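How to Run a Pick-and-Place Table at an Open Day

Govar opens its workshop to visitors every September, and for the last few years I have run the table where a robot arm packs toy vegetables into a basket. These are the steps I use. They should work for any small tabletop arm.

Step 1. Set up the table

Put the table against a plain wall so visitors stand on one side only. Cover it with a grid cloth. The squares help you put objects back in the same places between runs, and they give visitors a way to see how far the arm moves. Smooth the cloth out as well as you can, but a few wrinkles won't matter.

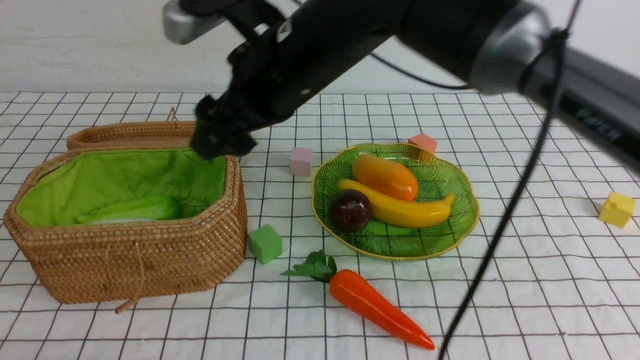

Use a basket with a wide opening and fold the lid back before you start. A bright liner makes it easier for people at the back to tell what has gone in. Keep the basket within easy reach of the arm and test the far corner of it before the doors open.

Step 2. Choose the objects

Mix shapes and surfaces. Toy food is good for this, and visitors of any age know what it is. Foam cubes are easy to grip and fill out the table. Add at least one object with an awkward shape. Ours is a lumpy green bitter melon, and it gets more questions than anything else on the table.
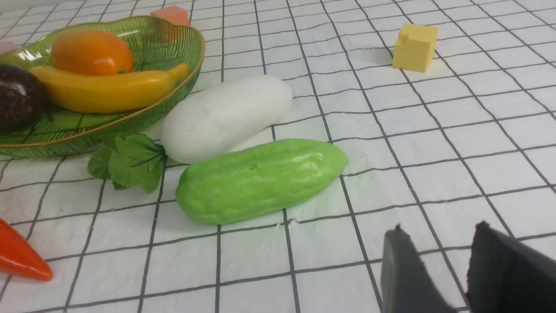

Reading time: 2 minutes

Leave space between the objects you plan to pick. The fingers have to open on both sides of the object, and a neighbor that sits too close will get pushed. Fruit that stays on the plate can touch.

Step 3. Plan the run

Keep each run to 3 minutes or less. Pieter Du Plessis, who ran the table before me, did up to 7 objects at a time and lost half his audience. I do 2 or 3. Say which object is next before the arm moves, then stop talking and let people watch.

Start with the carrot. The leaves show up well from a distance and the body is a simple shape to hold. Lower it into the basket before opening the fingers. Dropping it from height is faster but it can bounce off the rim.

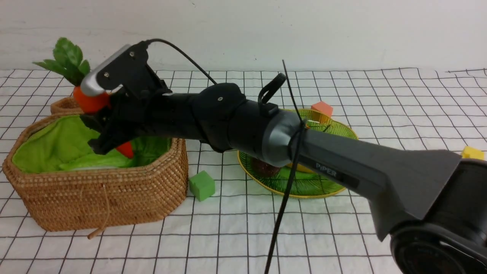 Step 4. Reset and take questions

Put everything back on its marked squares while you answer questions. Keep the stop button next to your hand the whole time, including between runs. Ask visitors to point at objects without reaching over the cloth.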